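**Notebook entry: Saturday, 9:40 a.m.**
Attendance and retention workshop, Sestlow district. Entered by Lucinda Lindqvist.

The morning was given to reconciling the enrollment register with the attendance sheets received from the Daltell and Lencho schools. 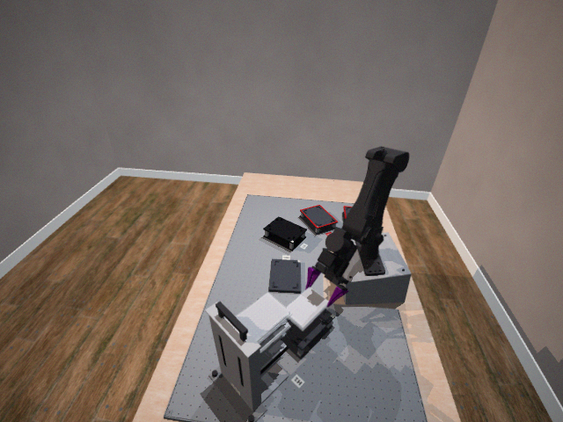
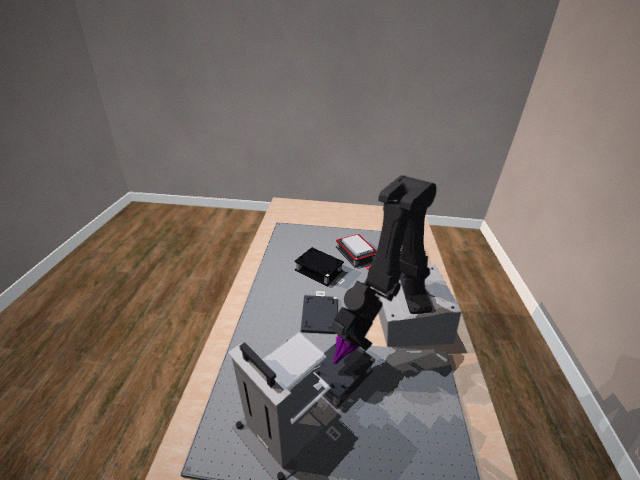 *Arm on its gray pedestal, light wood table, both views.*

**Register.** The combined register stands at 2,295 students. Daltell had submitted its sheets by homeroom and Lencho by grade, so the two sets could not be merged until the homeroom codes were rewritten. The rewritten codes are on the second tab of the shared workbook. Colleagues are asked not to sort that tab, as the lookup depends on the present row order.

**Definition of withdrawal.** Daltell marks a student as withdrawn after 12 consecutive absences. Lencho waits for a signed form from the family, and its December figures are therefore lower than they should be. For the purposes of this study the Daltell rule will apply to both schools. Transfers with a receiving school on record are to be coded T and left out of the withdrawal count.

**Home visits.** Over 300 visit slips were entered. The handwriting on the Lencho slips is difficult in places, and any reason for absence that could not be read was entered as "unclear." The most frequent legible reasons were distance from school and the care of younger children. Girls in the upper grades appear under the second reason far more often than boys. This should be checked against the bus route list before it is repeated in any report.

**Stiletti reading sheets.** The print order of 3,000 sheets was confirmed with the district office. The grade six set still carries the old answer key on its last page and must be corrected before distribution.

**Outstanding**

- Obtain the Lencho signed forms for December.
- Ask Daltell whether late arrivals after the second bell are counted as absences.
- Correct the grade six answer key.
- Recheck homeroom codes ending in zero; the import dropped the final digit on the first attempt.

Work stopped at 12:15 p.m. The paper slips were returned to the locked cabinet, Lencho in the upper drawer.

L.L.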